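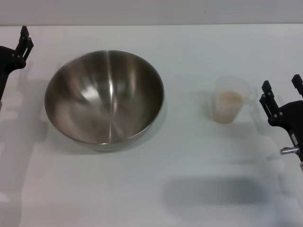

Attachment 1 of 1: mixing bowl and measuring cup.

Ticket 1039
Product: Plilico mixing bowl, large, stainless steel
Category: Kitchenware / Noise and wobble
Priority: Low (customer selected Urgent)
Status: Resolved, mostly

ORIGINAL REPORT

I bought the large Plilico bowl in February, chiefly for rinsing rice, and it does hold rice. My complaint is everything that goes on while the rice is arriving. When I tip the cup in, the bowl rings like a fire drill and a fair share of the grains leap back out and go under the stove, where they have started a community. The bowl also rocks. It will sit still for as long as you like until you touch it, then it goes tick tick tick on the table until you hold it down.

Things I have tried already: turning the bowl, turning the table, speaking to the bowl. The listing says "stable base." I would like to know which part of the base this refers to.

Second matter. The clear measuring cup that came in the same box gives me a different amount of rice than my old Janstead cup does. One of them is lying and I have had the Janstead longer.

SUPPORT, FIRST REPLY

Thank you for contacting Erberg Kitchen Supply. We are sorry to hear that your bowl is musical.

Please try the following and let us know what you find.

Put the empty bowl on a different flat surface, such as a countertop or the floor, and press on the rim at several points. If it rocks in one place and sits quietly in another, the table is your problem. If it rocks everywhere, please tell us and we will look at an exchange.

Fold a damp dish towel in half and set the bowl on it. Repeat your usual pour.

For the measuring cup, fill both cups to the same line with water and weigh each one on a kitchen scale. Please don't use rice for this test. Rice settles when the cup is knocked, and two people can get two answers from one cup.

CUSTOMER REPLY, 8:40 p.m.

Floor: no rocking. Counter: no rocking. Table: tick tick tick. I then put a marble on the table and it rolled off the end without any encouragement, so I withdraw some of what I said about the base. The table has been in my kitchen for years and this is how it chooses to tell me.

The towel stopped the rocking and took the ring down to a sort of cough. Grains are still jumping. I swept up 34 of them after one cup, and yes, I counted, and yes, I could have been doing something else.

I don't own a scale. I poured water from one cup to the other instead. They match. I did it 3 times hoping they wouldn't.

SUPPORT, SECOND REPLY

Thanks for testing so thoroughly. The cups agreeing on water means the difference is in how the rice gets into them. A cup dipped into the bag and shaken level will hold more than one filled gently from a scoop. Do you fill both the same way?

As for the jumping, please try pouring from lower down, with the lip of the cup inside the bowl, and aim for the sloping wall instead of the bottom. Dry grains hitting the middle from a height will bounce in any steel bowl. You can also put an inch of cold water in first if you're going to rinse the rice anyway.

CUSTOMER REPLY, 7:15 a.m.

I do not fill both the same way. I dip the new one because it fits in the bag. The Janstead doesn't, so I spoon into that. I would prefer this not be shared.

Water in first works. There is no ring and nothing on the floor. Pouring low against the wall works too, though it makes a long hiss, like someone letting you know they heard you. I can live with the hiss.

One last thing while I have your attention. Will the bowl fit in the Dobre dish rack you also sell? It's on sale and I am weak.

SUPPORT, THIRD REPLY

It will fit if you stand it on its side in the end slot, but it takes up the room of several plates. Most people with a bowl that size dry it with a towel and put it away. You already have the towel out.

We're marking this one resolved. The return window stays open on your order if you change your mind about the bowl.

RESOLUTION NOTES (internal)

Rocking: table out of level. Customer has put folded cardboard under one leg.
Ringing: damp towel under bowl, or water in first.
Jumping grains: low pour against the wall.
Cup dispute: filling method. No fault found with either cup.
Exchange: offered, not taken up.
Rack: customer ordered it anyway.

Customer rating: 94 out of 100. Comment left with rating: "Points off for being right about the table."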